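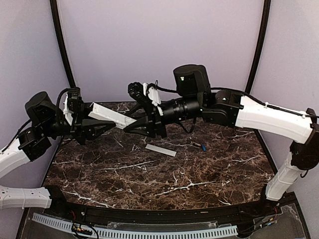 Frequently Asked Questions

Chamoun Community Sing: Fall Season
Updated Monday, October 14, 2019

Do I have to be able to read music?
Nope! More than half of us don't. We learn most songs by ear, one line at a time, and there are lyric sheets at the door if you like something to hold on to.

Do I need to audition?
Never. Walk in, grab a chair and sing. If you're shy, the middle of the alto section is a lovely loud place to hide.

What do we sing?
Oh, all sorts! Old rounds, gospel, sea songs, a few pop numbers, and this season a beautiful river song from Mostar that has been stuck in my head since September. The full songbook has 66 pieces in it and we get to 23 of them before the winter concert.

Where and when do you meet?
Upstairs at Pliltura Hall, Thursdays from 7 to 9 p.m., with a tea break in the middle. Use the side door on the parking lot. The front one is locked after six.

What does it cost?
$35 for the whole season, or $4 a night if you'd like to try it out first. Students sing free.

Can I bring my kids?
Yes, from age eight up, as long as a grown-up stays and sings too.

I was told as a child that I can't sing. Should I still come?
Please, please come! So many of our regulars heard the same thing, and some of them now take solos.

Is the concert required?
No. It's a blast, though (the hall seats 80 and it fills up fast), so think about it. Wear any solid color you like.

Can I record the songs to practice at home?
Sure, phones are fine during the teaching part. Part-by-part tracks also go up on our Gruritik page every Friday.

What should I bring?
Water, a pencil and a mug for tea.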